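Slipping fingers: what went wrong with our snack sorting gripper
Project report, Robotics Workshop module, Plevport

What we set out to do

Our group wanted to teach a gripper to move wrapped snacks from a pile into a tray. We picked snacks on purpose – they are light, crinkly, shiny and all different shapes, so we knew they would be hard. We did not know they would teach us so much about faults!

The work was done with hand-held grippers, which log how wide the fingers are open. Our target was 90 clean picks in one session, and we called the task Brundine. 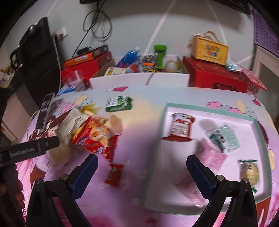

The first picks went really well and we got overconfident. Then the opening values in the log began to drift. With the fingers fully shut, the software said there was still a gap of 2 mm. A gap that small sounds like nothing, but a sauce packet is thinner than that, so the log claimed we were holding things that had already dropped.

Finding the fault

We blamed the software first and lost a whole afternoon to it. The Skakau script reads 4,000 samples per run, and we went through a printout of them with a highlighter. The drift only ever appeared after a hard squeeze, which pointed to something mechanical.

The cause was a loose clamp on the encoder shaft. Each hard squeeze turned it a tiny bit, and it never turned back. We were so pleased to find it that we forgot to write down how loose it was, which we regret.

There was a second problem mixed up with the first. Loose wrapper film could get between a pad and the food, and then the pads closed on film alone. Round pastries were the worst for this. We now go in with the fingers wide open and close slowly – it takes longer, but the log makes sense. 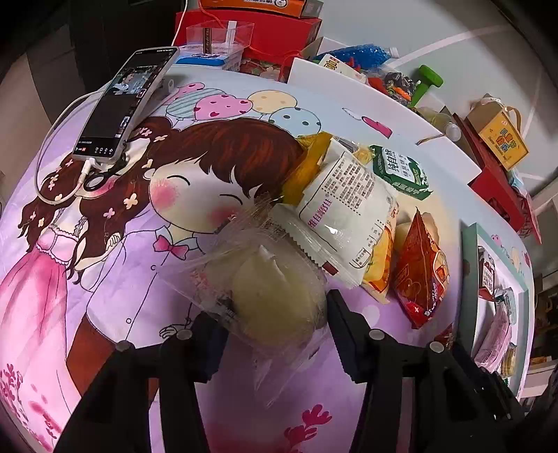
Safety

While checking the clamp, one of us got a fingertip nipped in the linkage. It left a red mark and no cut, but we stopped for the day and wrote a new rule: hands off the linkage until the trigger is released and locked.

Results after the repair

We tightened the clamp, added thread lock and zeroed the reading before each run. We managed 60 clean picks out of the 90, with no drift at all. Most of the misses were film slips. Next we want to try the softer Viklund pads and see if they cope better with film.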